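Offene Werkstatt Kalinby stellt Aufbaustand des Greifplatzes Prirnlow vor

Kalinby, 8. Jul 2018 – Die offene Werkstatt Kalinby hat den mechanischen Aufbau ihres Greifplatzes Prirnlow abgeschlossen. Der Platz besteht aus zwei Roboterarmen an einem gemeinsamen weißen Tisch und steht den Mitgliedern ab August nach Einweisung zur Verfügung. Bis dahin werden Kalibrierung, Kabelführung und Ablaufsteuerung überarbeitet.

Prirnlow ist ein Gemeinschaftsprojekt der Werkstatt. Tischunterbau, Steuerschrank und Verkabelung wurden in Eigenleistung gefertigt. Die Frästeile stammen von der Firma Matsuda Gerätebau, die Ablaufsteuerung beruht auf dem in der Werkstatt entwickelten Programmpaket Jarnness. In den Aufbau flossen bisher 432 Arbeitsstunden, der größere Teil davon in den Unterbau und die Vermessung der Sockel.

Mechanik und Steuerung

Die Bezugspunkte beider Arme wurden gegen eine gemeinsame Tischebene eingemessen. Eine erste Messreihe hatte gezeigt, dass sich der Tisch bei schnellen Richtungswechseln geringfügig verwindet. Der Unterbau erhielt daraufhin zusätzliche Querstreben, die Verfahrgeschwindigkeit wurde für den Werkstattbetrieb auf 50 Prozent des eingestellten Höchstwerts begrenzt. Diese Begrenzung bleibt auch nach der Freigabe bestehen und kann von den Nutzern nicht aufgehoben werden.

Jarnness teilt jeden Ablauf in 4 Abschnitte: Anfahren, Greifen, Überführen und Ablegen. Jeder Abschnitt lässt sich einzeln starten und anhalten. Wird ein Grenzwert überschritten, verharrt der Arm in der erreichten Stellung, der Greifer behält seine Schließkraft bei. Ein selbsttätiges Wiederanlaufen ist nicht vorgesehen. Nach einem Halt muss der Ablauf am Bedienpult quittiert und im langsamen Gang aus dem Arbeitsbereich gefahren werden.

Versuchsgut

Für die Erprobung werden Gegenstände aus Haushalt und Küche verwendet, darunter ein Kochtopf mit blauem Griff und ein geflochtener Korb mit Gemüse-Attrappen. Maßgeblich für die Auswahl waren unterschiedliche Formen und Oberflächen. Zylindrische Teile wie Vasen dienen vor allem zur Prüfung der Ablagegenauigkeit, weil sich ihre Mittelachse einfach bestimmen lässt.

Schwieriger sind gebündelte, nachgiebige Gegenstände. Bei Blumensträußen verschieben sich die Stiele gegeneinander, sodass die Lage des Bündels nach dem Schließen der Finger von der zuvor berechneten abweichen kann. Die Projektgruppe hat dafür einen Versuchsplan mit 50 Durchgängen aufgestellt. Erfasst werden Schließweg, Haltedauer und Lageabweichung vor dem Ablegen. Die Auswertung liegt noch nicht vor – Angaben zur Zuverlässigkeit macht die Werkstatt daher zum jetzigen Zeitpunkt nicht.

Nutzung ab August

Voraussetzung für die Nutzung ist eine Einweisung in Not-Halt, Bedienpult und Programmablage. Abläufe werden zunächst mit leerem Greifer im langsamen Gang geprüft und erst danach mit Versuchsgut gefahren. Eigene Greiferfinger sind zulässig, müssen aber vorab gewogen und im Werkzeugverzeichnis eingetragen werden.

Zeichnungen des Unterbaus und der Belegungsplan des Steuerschranks liegen in der Werkstatt zur Einsicht aus. Eine Veröffentlichung der Stückliste ist nach Abschluss der Kabelarbeiten geplant.

Greifplatz Prirnlow: Arm mit schwarzem Zweifingergreifer (Robotiq) und einem Strauß roter Tulpen über dem Tisch, daneben die schwarze gerippte Vase. Hinter der Tischkante der zweite Roboter auf weißem Sockel.

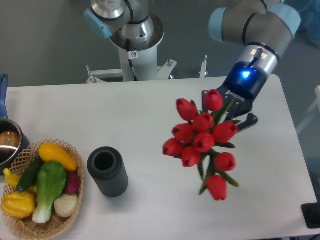
Pressekontakt

Offene Werkstatt Kalinby
Projektgruppe Prirnlow
Anfragen zu Bildmaterial und Besichtigung bitte schriftlich an die Werkstatt. Abdruck honorarfrei, Belegexemplar erbeten.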